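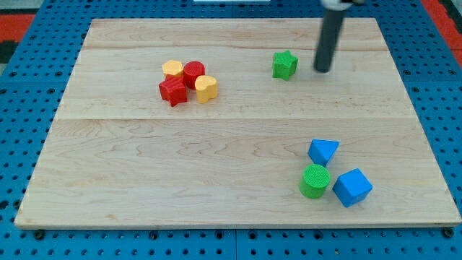
Home > Forums > Teleoperation > Demonstrations and data | Search | Log in

Pushing task: operator keeps stopping between moves, policy learns to stall

Posted by Liv Sæther, 21/06/2026

We are collecting demonstrations for a tabletop pushing task. One arm, a straight rod as the tool, eight blocks in four colors on a wooden board. The operator drives the rod in x and y with a joystick, with height locked just above the wood. Instructions are short text, such as "push the green star to the blue cube" or "separate the red star from the yellow heart".

We have 1854 episodes so far. The trained policy picks the correct block most of the time, but it freezes. It moves the rod next to the block, stops, and stays there until the episode times out. If I nudge the block by hand it sometimes wakes up and finishes the push.

When I replay the demonstrations, the operators do the same thing on a smaller scale. They reach the block, wait a second or two while they decide which side to push from, then go. Commands are logged at 10 Hz, so a pause is a long run of near-zero actions with almost identical images. The policy sees one frame and has no history.

Should I cut the pauses out, retrain the operators, or give the model more frames? I would like to avoid throwing the set away. The arm controller is a Garov unit and the logging is our own.

Roald Lunde

Cut the pauses first. It is the cheapest thing to try and you can do it on the data you have.

Go by commanded velocity and leave measured position out of it. Measured position has jitter, and a threshold loose enough to ignore the jitter will also drop slow, careful pushes near the end of an episode, which you need. Mark any run of frames where the command stays inside the joystick dead band for more than three frames. Keep the first frame of the run and drop the rest. Do not drop frames while a block is still moving. With blocks that tip or roll there will be some motion after the rod stops, and if you cut it the next image jumps.

Keep the pause at the end of the episode, after the goal is reached. If you remove that too, the policy never learns to stop and will push the block off the board. We made this mistake on the Elach project and spent most of October looking for it in the controller.

Then look at the side-switching. If one operator goes around the star clockwise and the next goes counterclockwise from the same start, a plain regression loss averages the two and you get something close to zero. That looks exactly like your freeze and trimming will not fix it. Check whether the freezes collect at places where the rod is on the wrong side of the block. If they do, change the output head to something that can hold two answers (binned actions, a mixture, or diffusion). Adding frames helps less than people expect, and it can make the policy copy its own last action, so a stop turns into a longer stop.

For new data, have the operator read the instruction and choose the approach side before recording starts. A foot switch for start and stop works well.

Fares Rawashdeh

just add noise to the actions when it gets stuck. we do that with a Veltico arm and it gets going again most of the time. no retraining

Ebbe Tangen

Noise will unstick it, but with blocks close together you will hit the neighbor. In a tight group a small sideways move is enough to turn a heart or a star and change which face you are pushing on. Fine as a fallback, limited to a few millimeters.

I agree with Roald on the trimming. Two additions.

Check the delay between camera and command. If the image is late by two frames, the first moving command after a pause is paired with a picture from inside the pause. Tap the rod against a block and compare the time stamps.

Also record corrections. Run the current policy, let it freeze, and have the operator take over from that exact position and finish. Log only the part after takeover, and do not let the operator back the rod off to a comfortable spot first. A couple of hundred of these did more for us than another 2000 full demonstrations, which we had already collected by then.

Liv Sæther

Trimmed on command velocity, kept the final pause. Freezes are down by about half. The ones left are nearly all cases where the rod has to go around the block, so I will try binned actions next. Image delay measured at one frame, now corrected in the logger.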